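4.2 Comparing finger pads on the two benches

We were keen to start with the pads, as they are the cheapest part of a gripper to change and, in our experience, the part that gets the least attention. Every trial in this section used the same parallel-jaw linkage and the same controller gains. Only the fingertips and the camera settings changed. The stiff flat pads are called Lobo below, and the curved, cup-shaped ones are called Namo.

A wrist camera sees the pad and its linkage at very close range, and this turned out to matter a good deal. A curved pad hides more of the target during the last part of the approach, so a policy that leans on the wrist view has to commit earlier. 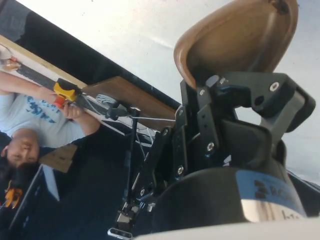 Demonstrations were collected in February by two operators, who swapped over after each block so that neither pad was tied to one person's style. We recorded 401 demonstrations with Lobo and 400 with Namo, and kept the whole lot, clumsy ones included. Clumsy grasps are wonderful material! They show the controller what a recovery looks like, and our earlier models had seen very few of those.

The task itself is plain: bring the gripper to a small object, close on it, and carry it to a bowl. A white cloth covers the table and gives a fairly even background for the fixed views. It also wrinkles, and we left the wrinkles alone between trials — a policy that needs a perfectly smooth cloth is of little use to anyone.
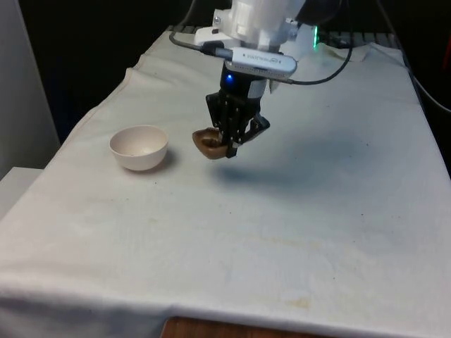

Figure 3. Small brown object held at a fingertip beside the white bowl, seen from a fixed camera.

Over 1,295 test grasps, the pleasing result was how differently the two pads failed. Lobo tended to miss cleanly, leaving the object where it was and the next attempt no harder than the first. Namo held on better once closed, but a poor approach often nudged the object away, and the policy then had to search for it. Adding a fixed view to the wrist view helped Namo far more than Lobo, which fits the point about hidden targets made earlier. We also tried the Zorham controller with a softer closing profile on 46 of the hardest starts, and it cut the nudging sharply.

Bowl position had a smaller effect than we had guessed. What did matter was the height at which the fingers began to close — too high and the pads met above the widest part of the object, too low and the tips dragged on the cloth.

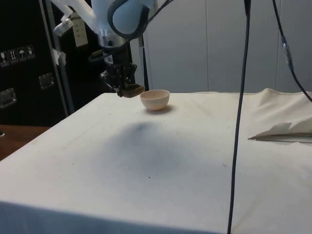 Benvinda Carvalho wrote, on reading a draft, that closing height and pad shape should not be treated as separate factors, as a curved pad changes where first contact happens and so changes what "too low" means. She would have us measure height from the point of contact and run the softer profile on both pads before ranking them. We have adopted her measure in Section 5, where the Lobo runs with the softer profile are also reported.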